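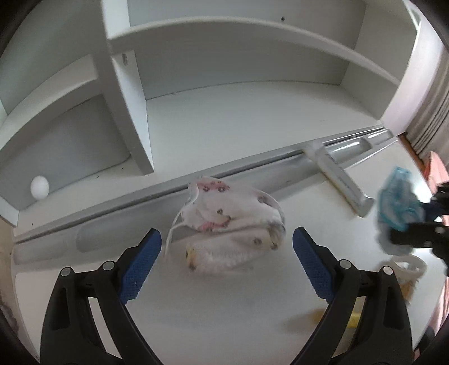 Figure 3. A small printed cloth item with a drawstring cord on a white tabletop, with the shelving unit behind it.

3.2 Small textiles and where they are left

Small cloth items made up a large share of what we recorded in the homes. Of the 643 objects logged on children's tables and low shelves, the ones that gave parents the most trouble were the soft ones: bibs, pouches, washcloths, hats and single socks. Hard toys had a shelf or a bin in nearly every home. Soft items often had two or three possible places, and family members did not agree on which was the right one.

The item in Figure 3 is typical of the group. It is a crumpled piece of white cloth with small pink and grey cartoon motifs and a thin white cord, and it may be a pouch or a bib. Our two coders, Pawlak and Tunstall, filed it differently on the first pass. One entered it under clothing and the other under containers. We kept both codes, as we did for every item on which the coders disagreed, and report such cases as "mixed use" in Table 4.

Mixed-use items stayed out longer than any other kind. Parents in the Godcombe group said they would put away a toy while walking past but would leave a cloth item until they could check whether it was clean. One mother described the table as "the waiting room." A father in Bloxham said that anything with a string on it went back on the table because it tangled in the drawer with everything else. Cords and ties came up in interviews more often than we had expected – we had not included a question on them, and added one for the second round of visits in July.

Folding was rare. Small textiles were mostly set down as they came to hand, and the printed side could be up, down or partly hidden. This matters for the labeling scheme discussed in Section 2.4. Several families had tried picture labels on their shelves, matching the print on an item to a sticker on the board. The system worked for blocks and cars. It worked less well for cloth, where a child might see only a corner of the pattern. In Figure 3 part of the cloth is folded over, and a yellow printed patch shows on its lower-left portion.

The furniture also played a part. Shelving units with open compartments drew small loose objects, such as the white ball at the left of the unit in Figure 3, which resembles a ping-pong ball. Parents told us that balls were put in any compartment with a free corner. Cloth was less likely to go there, even when the shelf was within reach of the table. When we asked why, the most common answer was that cloth on an open shelf looked untidy, while cloth on a table looked like a job in progress.

We gave families in the Pellon group a shallow tray for small textiles and asked them to keep it on or beside the table. Over the trial, 530 cloth items were recorded in that group, and about 400 of them were in the tray at the time of the visit. The remainder were mostly on the tabletop. Wainwright raised the point that a tray may only move the pile, and the present data cannot settle this. We did not record how long each item stayed in the tray before it was washed, worn or put in a drawer.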